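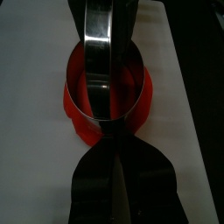 3.2 Ring, material and board

All trials in this section used one open ring of stainless steel, pressed by its rim into a flat piece of soft modeling compound. The compound was Flarnine, sold in tubs by Akyol, and we took every piece from the same production lot. We worked it by hand until it no longer cracked when folded, then flattened it on the board and left it alone for 19 minutes before the ring went on.

We made no attempt to trim the pieces to a neat outline. A piece wider than the ring leaves material on the outside as well as the inside, and the outer part is free to bulge. In Figure 1 the red material reaches past the ring on all sides, with an uneven fold at one edge and a rounded lobe at another. Outlines of this kind were common in the first series at Petuvville, and we kept them in the data. Pieces with a tear through the full thickness were left out.

The board matters more than we expected. On bare tabletop the compound gripped in some spots and slid in others, and the inside edge of the cut came out ragged. A matte white board gave a more even hold — the color also made it easier to see thin smears of red left behind after a piece was lifted. Figure 2 shows a flat red disc on the white board, with the dark tabletop beyond.
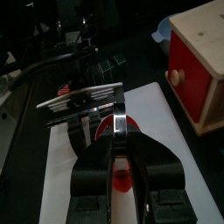 Of the 306 pieces in the first series, 83 stuck to the inside of the ring and had to be pushed out with a thumb. We recorded these as stuck even when the push was very light. Thickness was measured before pressing only, at the center of the piece, because handling a stuck piece changes its shape.

The ring was wiped with a dry cloth between presses and washed at the end of each session. Gudrun Fröhlich repeated part of the series with a Tiken board of the same size and found the same pattern of sticking, though the smears were harder to wipe off. Her pieces are included in the full set of 942 and are marked separately in the tables. Differences in room temperature between the two series are taken up in Section 3.4.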